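정수기 코너 자주 묻는 질문 (FAQ)

플론다인(Plondine) 공유 작업실 이용 안내 > 탕비실 > 물과 정수기

안녕하세요! 플론다인 작업실에 들어오신 분들이 가장 많이 물어보시는 게 뭔지 아세요? 와이파이 비밀번호가 1위, 그다음이 물 이야기입니다. 생수통은 어떻게 가는지, 뜨거운 물은 어디서 나오는지, 물통 밑에서 꼬르륵 소리가 나는데 괜찮은 건지… 질문이 쌓이다 보니 저희도 신이 나서(정말로요, 물 이야기 좋아합니다!) 한 페이지에 다 모았습니다. 처음 오신 분은 쭉 읽어 보시고, 급하신 분은 필요한 질문만 찾아보세요.

기본 이용

물은 누구나 마셔도 되나요?

네, 마음껏 드세요! 입주 회원, 일일권 이용자, 미팅 때문에 잠깐 들르신 손님까지 전부 무료입니다. 물값은 공용 관리비에 들어 있고 따로 적거나 결제하실 것이 없습니다. 개인 텀블러에 담아 가셔도 되고, 자리에서 드셔도 되고, 퇴근길에 한 병 채워 나가셔도 됩니다.

다만 대용량 물통에 받아 가시는 건 참아 주세요. 단체 행사 때문에 물이 많이 필요하시면 전날까지 안내 데스크에 말씀해 주시면 생수통을 넉넉히 준비해 둡니다.

찬물과 뜨거운 물은 어느 쪽인가요?

빨간색이 들어간 왼쪽 꼭지가 뜨거운 물, 오른쪽 꼭지가 찬물입니다. 색만 기억하시면 헷갈릴 일이 없어요. 색 구분이 어려우신 분은 "왼쪽이 뜨겁다"로 외워 두시면 됩니다.

뜨거운 물은 꽤 뜨겁습니다. 컵을 꼭지 바로 아래 바짝 대고 천천히 받으세요. 얇은 종이컵 한 겹으로 받으면 손가락이 고생하니까 머그잔이나 손잡이 있는 컵을 추천합니다.

미지근한 물을 마시고 싶어요.

저희 안내 데스크에도 미지근한 물파가 있습니다! 찬물을 먼저 반쯤 받고 뜨거운 물을 더하세요. 순서를 바꾸면 김이 훅 올라와서 안경 쓰신 분들이 앞을 못 봅니다. 비율은 취향인데, 약을 드실 때는 찬물 2에 뜨거운 물 1 정도면 편하게 넘어갑니다.

컵은 어디 있나요?

공용 머그잔은 싱크대 위 찬장에 있습니다. 쓰신 다음에는 씻어서 건조대에 엎어 두세요. 종이컵은 손님용으로만 조금씩 꺼내 놓습니다. 자주 오시는 분이라면 개인 컵을 하나 가져다 두시는 걸 정말 추천해요. 컵 바닥에 이름이나 표시를 해 두시면 찬장 맨 아래 칸을 쓰실 수 있습니다.

차나 커피도 있나요?

티백과 인스턴트커피가 있습니다. 보리차, 녹차, 현미녹차는 늘 있고 10월부터는 유자차 병도 꺼내 놓아요. 유자차 정말 맛있습니다! 큰 숟가락으로 듬뿍 떠서 뜨거운 물을 붓고 바닥까지 잘 저어 주세요. 숟가락은 꼭 마른 것으로 써 주시고, 한 번 쓴 숟가락을 병에 다시 넣지 말아 주세요.

컵라면을 먹어도 되나요?

됩니다! 작은 컵라면에는 물이 300ml쯤 들어간다고들 하시는데, 제품마다 다르니 용기 안쪽 표시선을 보고 맞추세요. 정수기 온수는 팔팔 끓는 물보다 온도가 낮아서 면이 조금 천천히 익습니다. 뚜껑을 잘 덮고 포장에 적힌 시간보다 1분쯤 더 기다리시면 딱 좋아요. 두 사람 이상이 한꺼번에 드실 때는 싱크대 옆 전기 주전자가 훨씬 빠릅니다.

국물은 싱크대 거름망에 건더기를 걸러서 버려 주세요. 물받이에는 절대 안 됩니다.

생수통 교체

생수통이 비었어요. 제가 갈아도 되나요?

그럼요! 근무 시간에는 데스크에 말씀만 하셔도 바로 갈아 드리지만, 저녁이나 이른 아침에는 직접 가시는 분들이 많습니다. 처음 한 번만 긴장되고 두 번째부터는 은근히 재미있어요. 허리나 손목이 불편하신 분은 무리하지 마시고 주변에 부탁하세요.

순서를 알려 주세요.

먼저 손을 씻습니다. 그다음 정수기 온수 스위치를 끄세요. 스위치는 뒷면에 있습니다.

빈 통을 양손으로 잡고 똑바로 위로 들어 올립니다. 비었다고 생각해도 목 부분에 물이 조금 남아 있을 수 있으니 마른 행주를 하나 걸쳐 두세요.

새 통의 겉면, 특히 목 둘레를 깨끗한 행주로 닦습니다. 마개의 겉 스티커를 떼어 냅니다. 안쪽 마개는 그대로 두세요. 정수기에 꽂히면서 저절로 열리는 방식입니다.

한 손은 통의 목을, 한 손은 바닥을 받치고 들어 올려 뒤집으면서 꽂습니다. 망설이면 오히려 흔들리니까 한 번에 쑥! 무릎을 굽혀서 다리 힘으로 드시고요.

공기 방울이 크게 올라오면 잘 꽂힌 겁니다. 찬물 쪽과 뜨거운 물 쪽에서 모두 물이 나오는지 확인한 뒤에 온수 스위치를 다시 켜 주세요.

새 생수통은 어디에 있나요?

탕비실 바깥 복도 끝 창고, 문 바로 안쪽입니다. 트리스턴(Triston) 생수에서 가져다주는 통이고, 앞줄부터 꺼내 쓰시면 됩니다. 뒷줄은 나중에 들어온 통이에요. 통이 2개 이하로 남아 있으면 창고 문 안쪽 종이에 체크 표시를 해 주세요. 그 표시를 보고 다음 배달을 주문합니다.

빈 통은 어떻게 하나요?

창고 왼쪽 벽에 세워 두세요. 배달 오실 때 가져가시고, 보증금이 걸려 있어서 찌그러뜨리거나 재활용함에 넣으시면 안 됩니다. 화분 물통이나 저금통으로 쓰고 싶다는 문의가 의외로 많은데, 마음은 정말 이해하지만 돌려보내야 합니다!

꽂았는데 물이 안 나와요.

대개 안쪽 마개가 덜 열린 경우입니다. 통을 살짝 들어 올렸다가 수직으로 다시 눌러 보세요. 그래도 안 나오면 스티커가 깨끗하게 떨어졌는지 확인해 주시고요. 찬물은 나오는데 뜨거운 물만 안 나온다면 온수 탱크가 차는 중이니 꼭지를 연 채로 조금 기다리시면 됩니다. 이때 온수 스위치는 꼭 꺼져 있어야 해요.

꼬르륵 소리가 나요!

물이 내려간 만큼 공기가 올라가는 소리입니다. 정상이에요. 조용한 저녁에 들으면 깜짝 놀라실 수 있는데 금방 정이 듭니다.

물이 넘치거나 샙니다.

바로 온수 스위치를 끄고 플러그를 뽑아 주세요. 바닥에 물이 있으면 플러그를 만지기 전에 손과 발밑부터 말리시고, 그럴 수 없는 상황이면 만지지 말고 데스크를 불러 주세요. 새는 원인은 통에 생긴 가는 금일 때가 많습니다. 금 간 통은 빼서 싱크대에 세워 두시고 "금 감"이라고 쪽지를 붙여 주시면 교환받습니다.

청소와 위생

정수기는 얼마나 자주 청소하나요?

꼭지와 물받이는 매일 아침 닦고, 내부 세척은 석 달마다 람퍼새드(Rampersad) 설비에서 나와서 합니다. 세척하는 날은 오전 10시부터 점심 전까지 정수기를 쓰실 수 없어요. 그날은 냉장고에 작은 생수병을 가득 채워 둡니다.

물받이에 물을 버려도 되나요?

안 됩니다, 이것만은 꼭 부탁드려요! 물받이는 배수관에 연결되어 있지 않아서 몇 방울 떨어지는 것만 받아 줍니다. 남은 커피나 얼음을 부으면 금방 넘쳐요. 마시다 남은 것은 싱크대로 가져가 주세요.

물받이가 찼어요.

앞으로 살살 당기면 빠집니다. 양손으로 수평을 맞춰서 싱크대까지 가져가 비우고, 스펀지로 한 번 문질러 헹군 뒤 물기를 닦아 다시 끼워 주세요. 하얗게 굳은 자국이 있으면 구연산을 탄 물에 잠깐 담가 두면 놀랄 만큼 깨끗해집니다. 구연산은 싱크대 아래 칸, 뚜껑 달린 통에 있어요.

텀블러 입구가 꼭지에 닿아도 괜찮나요?

되도록 닿지 않게 해 주세요. 여러 사람이 쓰는 꼭지라서요. 키가 큰 텀블러는 살짝 기울이면 잘 들어갑니다. 400ml짜리 텀블러까지는 대부분 세운 채로도 받을 수 있고, 그보다 큰 것은 머그잔으로 받아서 옮겨 담는 쪽이 편합니다.

생수통에 햇빛이 들면 안 좋다던데요?

맞습니다. 직사광선을 오래 받으면 통 안쪽에 초록빛 이끼 같은 것이 생길 수 있어요. 그래서 정수기는 창에서 떨어진 벽 쪽에 두었고, 창고에도 창문이 없습니다. 정수기를 창가로 옮기자는 의견을 종종 주시는데 이런 까닭으로 지금 자리를 지키고 있습니다.

정수기 주변 정리

정수기 옆 수납장은 어떤 용도인가요?

정수기 왼쪽에 있는 흰색 수납장은 모두가 함께 쓰는 곳입니다. 윗면에는 병을 잠깐 올려 두셔도 괜찮아요. 다만 퇴근하실 때는 본인 병을 챙겨 가 주세요. 주인을 알 수 없는 병은 일주일에 한 번 비우고 분리배출합니다.

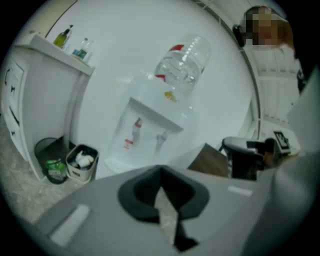
정수기와 왼쪽 수납장. 쓰레기통 두 개는 수납장 아래 바닥에 있습니다.

쓰레기통이 두 개인데 어떻게 나눠 버리나요?

초록색 봉투를 씌운 짙은 회색 둥근 통은 일반 쓰레기용이고, 네모난 통은 휴지 전용입니다. 손 닦은 휴지, 컵 주변 물기를 훔친 휴지는 네모난 통에 넣어 주세요. 휴지는 부피가 커서 금방 차오르니, 한 번 꾹 접어서 넣어 주시면 정말 큰 도움이 됩니다!

빈 병은 두 통 모두 안 됩니다. 유리병과 페트병은 복도 분리수거함으로 가져가 주시고, 페트병은 라벨을 떼고 납작하게 눌러 뚜껑을 닫아 주세요. 유리병은 안을 헹궈서 그대로 넣으시면 됩니다.

티백은 어디에 버리나요?

물기를 꼭 짜서 일반 쓰레기로 버려 주세요. 젖은 채로 버리면 봉투 바닥에 물이 고여서 꺼낼 때 뚝뚝 떨어집니다. 싱크대 옆에 티백을 잠깐 올려 둘 작은 접시가 있으니 식혔다가 짜시면 손도 안 데고 좋아요.

쓰레기통이 꽉 찼을 때는요?

봉투를 묶어서 뒷문 옆 큰 수거함에 넣고 새 봉투를 씌워 주시면 최고입니다. 새 봉투는 싱크대 아래 칸에 있습니다. 바쁘시면 데스크에 한마디만 해 주셔도 충분해요.

바닥에 물을 흘렸어요.

탕비실 바닥은 물이 묻으면 꽤 미끄럽습니다. 몇 방울이라도 바로 닦아 주세요. 밀대는 싱크대 옆 고리에 걸려 있고, 쓰신 뒤에는 꼭 짜서 걸어 두시면 됩니다.

그 밖의 질문

물맛이 예전과 달라진 것 같아요.

예민하신 분들이 계시더라고요, 멋집니다! 내부 세척을 한 직후에는 맛이 조금 다르게 느껴질 수 있어요. 첫 컵 두어 잔을 받아서 버리고 드셔 보세요. 그래도 이상하면 그 통은 그만 쓰시고 데스크에 알려 주세요. 바로 새 통으로 바꿉니다.

아이와 함께 왔는데 뜨거운 물이 걱정돼요.

온수 스위치를 꺼 달라고 하시면 계시는 동안 꺼 두겠습니다. 이미 데워진 물은 한동안 뜨거우니 그동안은 보호자분이 꼭 대신 받아 주세요.

이스틀리(Istley) 지점에서도 똑같이 이용할 수 있나요?

네, 회원이시면 이스틀리 지점 물도 무료입니다. 그쪽은 수도에 바로 연결된 기계라서 생수통을 갈 일이 없어요. 통 가는 재미는 플론다인에서만 누리실 수 있습니다!

여기에 없는 질문이 있어요.

탕비실 문 옆 메모판에 적어 주시거나 데스크에 들러 주세요. 같은 질문이 두 번 들어오면 이 페이지에 추가합니다. 유자차 리필 요청도 같은 메모판에 적으시면 됩니다.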